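Speaker notes: What a simulated lid tells you about a real one
Thursday session, second slot. Keep to time, leave the Mendach comparison for questions if it drags.

Slide 1
Say the claim first, in the words people use for it: if a policy scores well in simulation, it will score well on the bench. That is the claim I want to poke at. I have used it myself in two proposals, so go easy on the room.

Slide 2
Setup. Zilletska is our simulated evaluation suite, Skov is the policy we are testing. Tabletop tasks, one arm, two-finger gripper, household rooms. The task for today is lid pickup. 513 simulated episodes, 39 lid and table layouts. Don't read out the layouts.

Point at the lid and the knob. The knob is what the policy has to pinch. Everything I complain about later happens in that small space between the fingertips.
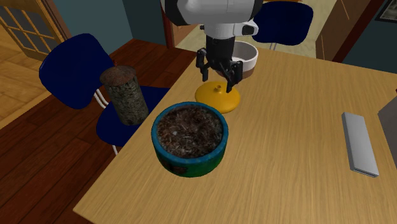 Zundbridge wrote back on the draft that a simulator doesn't have to be right about contact, it only has to rank policies in the right order, and that I was holding it to a standard no one had promised. Fair comment. Read it out more or less in full, then answer it: ranking is a claim too, and it has to be checked. We had 3 policies to rank. With three, you can get the order right by luck one time in six. I would not buy a used car on those odds.

Slide 3
The score. Skip the bar chart animation, it never works on a conference laptop. Say that success here means the lid is off the table at the end of the episode. It does not mean the grasp was good. Episodes where the lid hung off one finger by friction were scored as success. Pause here. Somebody will ask what friction value we used, and the answer is the default one. Own that.

Slide 4
Camera views. The policy gets a room view and a wrist view. Stress that the wrist view carries most of the load when the fingers get close, at least by our ablation, and that the ablation was run in simulation as well, so it inherits every problem on the previous slide.

Talk through alignment. A finger on either side of the target looks like a solved problem from the wrist. The policy learns to produce that view because that view comes before reward. Whether the fingers are at the right height is much harder to read from above, and height is where I expect the bench to punish us.
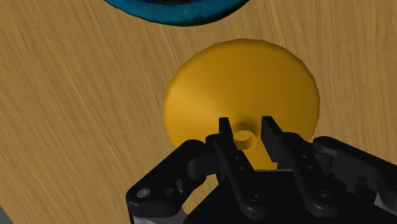 Depth error is therefore the number I would ask for in any paper making this claim, and it is the one I have seen reported least. Ours is in the appendix. It should have been in the main table and I lost that argument.

Slide 5
Bench results. 37 real trials, same policy, no tuning. Say clearly that 37 is small. I am not going to put a correlation coefficient on the slide, whatever the abstract says. The abstract was written before we had the trials.

Slide 6
What I would accept as evidence: more policies, including bad ones, and a success test that looks at the grasp. Also friction swept over a range, with the ranking reported at each setting. If the order flips, say so in the paper.

Mendach slide is hidden after this one. Unhide only if asked. Then questions.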